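Evening, at the kitchen table. Rain since four.

I made the bitter orange cordial again today, the third batch this month. The first one came out too sweet and the second I left on the stove while talking to Efe Ekwueme on the phone, so it turned brown and tasted of burned sugar. This time I stood over it. I used 926 grams of fruit, which was all Murray had left in the crate, and the peel of two lemons. I took most of the white pith off with the small knife. It took a long time and my thumb is sore.

The recipe is the one Morenike Briggs wrote out for me in Marnach, the summer we rented the place over the pharmacy. She served it with cold soda water, a splash of dry white wine and one green olive. I have never been able to buy the same olives at home. The ones from Akande are the closest, but they are packed with garlic and it gets into the drink. I rinsed a few and left them in plain salt water. We will see tomorrow.
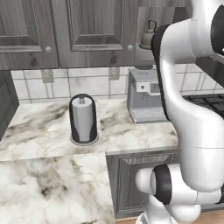

Kitchen, December.

Osaze Tamuno came over at six to taste. He had it first with soda only and said it needed more bitterness. Then he had it with a spoonful of the gentian tincture from Sarkel and said it needed less. I think he was closer the first time. I wrote down half a spoonful for next time.

He told me Clondley has stopped selling wine by the glass before dinner. You have to take a bottle or sit at the bar. I used to go there with Ekaette when she was still working across the street, and we would share a plate of fried sage leaves and make one glass last an hour. I don't know that I would go now – a bottle is too much for me, and the bar stools are hard on my back.
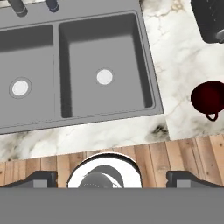

*Page last changed: December, 9:47 p.m.*

After Osaze left I strained the batch through a cloth, then again through a paper filter. It filled one large bottle and a jam jar. The bottle is for Ekaette Ibrahim, who is having people over for her mother's birthday and asked for something without much alcohol in it. The jar is ours.

Notes, so I don't have to work this out again:

- Steep the peel for 60 minutes with the lid on. Overnight was too long.
- 1,000 ml of water, no more.
- Add the sugar after straining.
- Half a spoonful of gentian per glass, stirred in at the end.

I had one more small glass with dinner, which was eggs and the last of the bread. It went better with the eggs than I expected. The color is paler than Morenike's, more yellow than orange, and I suspect she used blood oranges and didn't write it down. I'll ask her when I call.

Need to buy soda water and another lemon before Ekaette comes by for the bottle.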